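Prorkard Align 2
Software for two-gripper recordings of soft materials

Product overview

Prorkard Align is a desktop program for people who record handling work with hand-held grippers and want to train a control policy from it. It reads the video and the motion track of both grippers, puts them on one time line, and gives back clean segments which your training code can open directly.

Cloth is the material for which we made it. A rigid box keeps its shape when you take it, but a sock or a sleeve has a new shape in every moment, and many tools for pose estimation lose it at the first fold. Align does not try to fit a fixed model. It follows the edges of the fabric and the points where the fingertips hold it.

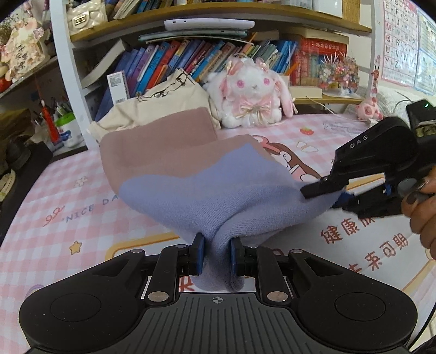
What is in the package

The licence includes the Align editor, the Pakatska tracker and a command line tool for batch work. Pakatska is the perception part. It finds the fingertip pads in each video, calculates the opening of the fingers, and marks the moments when a grip begins and ends. You can correct each mark by hand in the editor, and the tracker will use your corrections for the rest of the session.

The planning add-on, Espinoza, is sold separately. It takes the finished segments and proposes the order of folds for a new item.

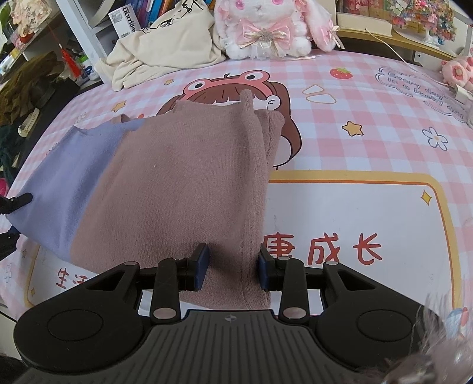
Segmentation by colour alone is the default in many programs, and in a home it is often not enough. Bed linen has its own drawings and letters, and the tracker can take them for objects. With a mauve-pink garment on a pink-and-white gingham sheet, the colours of the two are near to each other, and a printed strawberry or star has a sharper outline than a fleece hem. Pakatska therefore compares the texture and the movement between frames before it decides what belongs to the cloth. If it is not sure, the region is shown with stripes in the editor and is left out of the export until you confirm it.

Technical data

Video input: 2 streams, more if you have the Buko server licence
Longest session in one project: 300 minutes
Export: segment files with gripper pose, finger opening and cloth mask
Memory: 96 GB recommended for batch work
Price: 129 euros per seat and month

Updates

Version 2 was released on 22 May 2020. Projects from version 1 can be opened, but the grip marks must be calculated again. Please make a copy of the project folder before you do this.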